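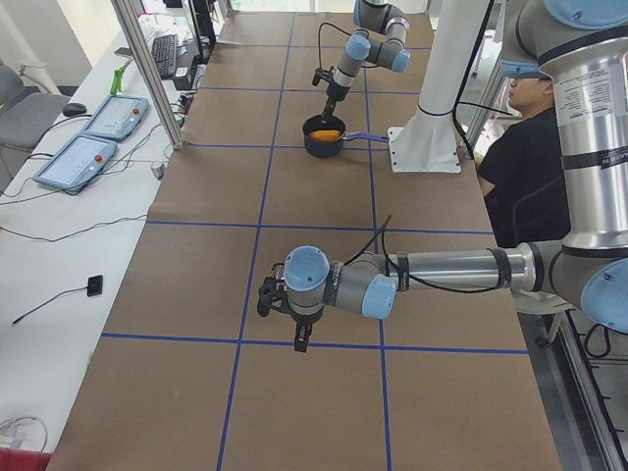
What kind of paper should I use to cover a long table?

Plain brown kraft paper on a roll, the widest roll you can carry home without hitting a stranger. The sort sold for wrapping parcels is fine. Avoid the very thin stuff, which tears when you slide a saucepan across it and then curls up to look at you.

Filed under: Tables, Paper & Tape, Small Pans
Search the Wutasstead help pages Go

Why brown and not white?

White shows everything. Brown shows oil, eventually, and very little else. White also makes people behave as though a bride is expected.

How much do I cut?

The length of the table plus a hand's width at each end if you plan to fold it under. Cut it long. You can trim paper that is too long, and paper that is too short can be used to wrap a present for someone with a small birthday. Our 30-foot roll does the long table in the back room with enough left for one repair.

Do I tape the grid before or after the paper is fixed down?

After. Fix the ends first, smooth from the middle outward, walk away for a cup of tea, come back and smooth it again. Then tape. Gaurav Bhatt taped his first and can explain at length how the rectangles became something closer to a family of kites.

How do I get the lines straight?

Make pencil marks along both long edges, then run the tape from mark to mark with one person holding each end. Do the long lines first, then the crosswise ones. Pull the tape snug and lower it in one go. Pressing it down an inch at a time gives you a line with opinions.

What tape?

Blue painter's tape. It comes off paper with only moderate sulking, and you can see it. Masking tape is nearly the same color as the paper, so you end up with a grid that is mainly a rumor. Duct tape is forever.

What are the squares for, anyway?

So that a thing put down has an address. If you're sorting a kitchen cupboard, or deciding which pans to keep, you can say "second row" and everyone looks at the same spot. Without lines, a long table turns into one large heap with a narrow part. They are mostly rectangles, by the way. We all call them squares and Hemant Bhardwaj has given up correcting us.

How big should each one be?

Big enough for the base of your largest item. Handles are allowed to stick out over the tape. We tried to write a rule about handles in January and it ran to more than 4 pages, so now there is no rule about handles.

Can I put a hot pan on the paper?

Please don't. Put down a trivet, or let the pan cool on the stove first. The paper is there to catch crumbs and drips and has no other talents. This includes pans that are "only warm," a phrase we have learned to distrust.

Is a small saucepan worth keeping if I already have a big one?

Usually. The big one is for soup. The small one is for one egg, the last of the gravy, melted butter, or half an ear of corn for somebody who says they aren't hungry. Marichka Kravets got rid of hers in a fit of order and spent seven weeks heating milk in a stockpot.

My corn won't fit in the small pan. What now?

Snap it in half. If it won't snap, cut a groove around the middle with a heavy knife and try again. Sweet potatoes don't snap, so slice those into rounds, and they'll cook faster too.

The paper has a grease spot. Do I change the whole sheet?

Cut a patch to fit inside one rectangle, lay it over the spot and tape the edges along the existing lines. It looks deliberate. Rajkumari Negi has a sheet that is now mostly patches, and she won't be told.

How do I get the tape up at the end?

Slowly, folding it back on itself at a low angle. Leave it down for weeks and the top layer of the paper will come with it - at that point roll up the lot, tape included, and start again.

Can the used paper be recycled?

Clean parts can go in with the cardboard in many places. Greasy parts can't, and tape should come off first. Check with whoever collects yours.

Where do I send a question that isn't on the page?

Leave a note for Dinesh Malhotra at the front desk. He answers on Fridays, briefly.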